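Search this site Search Go

Brodberg battery lawn mowers: questions from our customers

10 Oct 2022
By Vaida Hunt

We receive many letters about the Brodberg mowers and the same questions come again and again, so I have put the answers on one page. If your question is missing, please write to the shop in Stadstead and Zoi Koutsoukos or I will reply to you.

How large a lawn can I cut with one charge?

The small model is made for lawns up to 335 square metres. In our own garden it finishes this area with a little charge left, but our grass is short and quite flat. With high grass, or on a slope, you should expect less. A second battery can be bought separately and it fits in the same place.

How long does the battery need to charge?

With the charger from the box, 30 minutes for every bar on the display. Please let the battery cool down first if you have just finished mowing. The charger will not start when the battery is too warm, and a red lamp blinks. Many people think then that the charger is broken, but it is only waiting.

How do I clean under the deck?

Take out the battery and the safety key before anything else. Put the mower on its side, with the grass outlet up, and remove the old grass with a plastic scraper or a stiff brush. Do not use a garden hose. Water can enter the motor housing, and such damage is not covered by the guarantee.

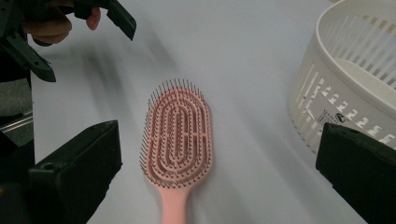 Which cutting height should I choose?

There are 8 positions on the lever. For the first cut in spring we advise the highest or the second highest. In June most lawns here are cut at position four. When the weather is dry for a long time, go up again by one or two positions, so the soil keeps more water.

Can I use a blade from another maker?

We advise against it. The Marar blade has the same length, but its centre hole is different and it does not sit firmly. The Etelell blade does fit, and we sell it in the shop as a mulching blade. Wear gloves when you change it and tighten the bolt with the torque written in your manual.

Does the mower mulch, or only collect?

Both. For mulching you push the plug into the rear outlet and take off the bag. It works well if you mow often and cut only the top of the grass. Wet grass makes lumps, so in this case the bag is better.

Where should the mower stay in winter?

In a dry place without frost, if possible. The battery should be kept indoors, half charged, and not on the charger. The handle folds forward after you open both clamps. Be careful that the cable is not pinched between the tubes.
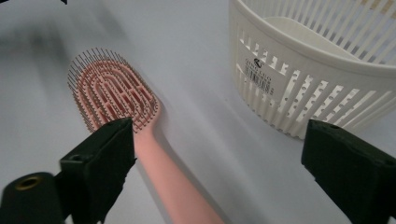 Pink brush on a light tabletop

What does the guarantee include?

The motor and the electronics are covered for three years, the battery for two. Blades, wheels and the bag are wearing parts and are not included. Please keep your receipt, we cannot look up purchases which were paid in cash.

Do you send spare parts by post?

Yes. We have 3,000 parts in stock and small ones leave Stadstead the next working day. Write the model number from the silver label in your order. You find it at the back of the deck, between the wheels.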